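February, notebook, Canutura road cores

Vivlow says the new binder course on the Laren bypass is at spec depth for the full 12 km. I'd like to see that. 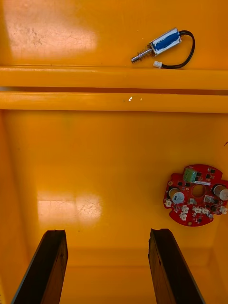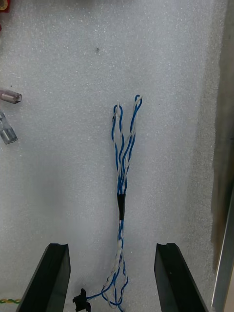 Solenoid with its white connector; twisted blue and white harness on foam.

Pulled 4 cores near the Tsao bridge. 3 came up short, one by almost 67 mm. Vivlow blames our drill angle. Doubt it, the faces look square to me. Re-measure with the other caliper before anyone signs for the widening.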